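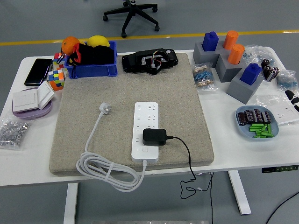
4. Powering the bench

Treat every wattage claim in the Bustholm kit leaflet as a guess until you've checked it yourself. The leaflet says one outlet will run the arm controller, the hand and the lights, and I don't believe it. Start with the strip lying flat on the mat and its cord coiled and tied, with only the black adapter in a socket, as we do, and add one load at a time.

4.1 Check the label on each adapter against the rating on the strip. If the label is missing, don't use it.

4.2 Run the adapter cable over the front of the table. Leave slack below the top, but keep it clear of the legs and the height buttons.

4.3 Move loose metal, hex nuts above all, off to the side and keep it bagged.

Caution: Raising the table takes up slack. Check the cable again at full height.

4.4 Set grip force to 3 in the Gorkmont panel. The default is 76, and I can't find any reason for it.

4.5 Bring the hand in slowly from the side and let it close on the edge of the strip. Steady the far end with your fingertips, and keep them well away from the black fingers.
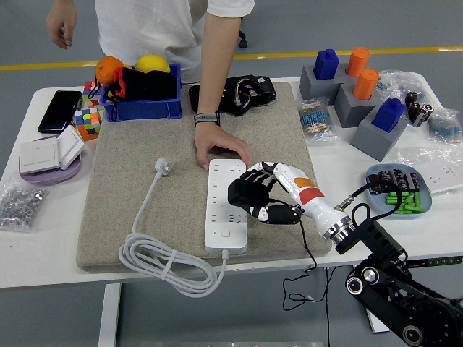 Olga Figueiredo thinks 3 is too timid and wants step 4.4 changed, arguing that a light grip lets the strip twist as soon as the cord drags on it. She may be right. I'd still want to see 200 closes without a fault before I touched the number.

Note: "Self-calibrating" in the leaflet means you do it yourself. If the panel shows error 3462, go back to 4.1.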